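Ticket 869: Corn bread setting in Flomer oven comes out raw in the middle
Status: open
Product: Flomer countertop oven, bread program
Opened: Sunday, November 10, 2019

I bought the oven in September and I bake corn bread in it every week. The top becomes dark, but the center stays like pudding. I use a cast iron pan from Cuadros and Arden corn meal, medium grind. 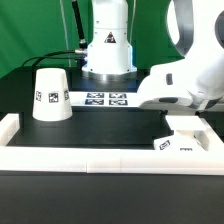 Does the pan have to be inside while the oven heats up?
It is better for cast iron. Put the empty pan on the middle rack, start the heating, and pour the batter only after the signal.

I tried this. I set 200 degrees Celsius and waited for the signal. The edge was now crisp, but the center was still soft after 41 minutes. I also put a Sturis oven thermometer on the rack, and it showed less than the display.

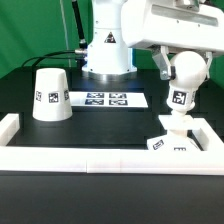 After this I changed only one thing, the amount of milk. I took less, so the batter was thick and fell from the spoon in pieces. It baked for 48 minutes. The center was firm but the crust was too hard to cut nicely.
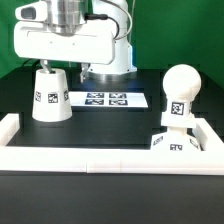
My question now is about the temperature sensor. The manual says to wipe it, but it does not say where it is. I looked for a part like the dark oval window on the white arm in the photo, and my oven has nothing of this shape inside. There is only a thin metal pin behind the fan cover. Please confirm if this pin is the sensor, and if I can clean it with vinegar.

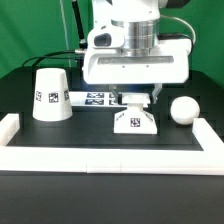

Photo 4: White arm over the black table

I will keep the oven on the bread program until you answer.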